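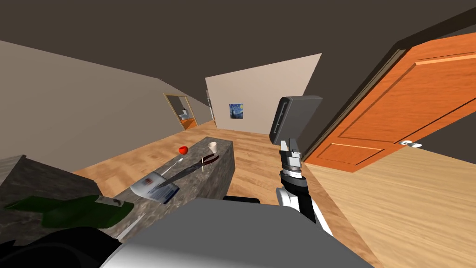
Dumthorpe Athletic names Kaj Bjarnason head coach of women's team

DUMTHORPE, 10 July 2019 – Dumthorpe Athletic has hired Kaj Bjarnason as head coach of its women's soccer team. He has signed a contract for two seasons and will lead his first practice when the players report back for preseason.

Bjarnason comes to Dumthorpe from Ponier United, where he ran the defense and worked closely with the under-19 side. Before that he played left back for Quan Rovers until a knee injury ended his career. He fills the job left open in May, when the club and its former coach agreed to part ways after the last home game.

"I watched this team three times last season and I came away smiling every time, even from the game they lost," Bjarnason said. "They run for each other, they want the ball, and they try things. I can't wait to get out on the grass with them."

The club is coming off its best year yet. Dumthorpe finished second in the league, one point behind Drurner City, and the derby against Drurner in the spring drew 3,514 fans, the biggest crowd the women's team has ever played in front of. Eleven of the players who started that day are under contract for the new season.

Shirley Hawthorne, the club's director of soccer, led the search and met with Bjarnason twice before making him an offer.

"Kaj had watched so much of our tape that he was telling me about corner kicks I had forgotten," Hawthorne said. "We talked for most of an afternoon and he asked about every player on the list, including the ones who hardly got on the field. Our players are going to love working with him, and I think our fans will too!"

Bjarnason said he plans to keep the attacking style that supporters have enjoyed and wants his fullbacks to push higher up the field. He also expects to give younger players a real chance in the early cup rounds. Goalkeeper coaching and fitness staff will stay the same. An assistant coach will be named before the first preseason game, which is away to Ponier United.

"Going straight back to Ponier will be strange," he said. "I still have friends in that locker room, and they have already sent me some messages I can't repeat here. It should be a great game."

Fans can meet the new coach at the club's open practice at the Mill Road ground later this month. Admission is free, and players will stay afterward to sign shirts and take pictures. The first 100 children through the gate will get a team scarf, and the practice field next to the main stand will be open for small-sided games for ages 6 to 12. Parking is limited to 500 cars, so supporters who live nearby are asked to walk or take the bus.

Season tickets for the women's team are on sale now at the club office and at the ticket window on game days. Current holders can keep their seats by renewing before the open practice.

Media contact: Press Office, Dumthorpe Athletic, Mill Road, Dumthorpe. Interviews with Kaj Bjarnason and Shirley Hawthorne are available on request.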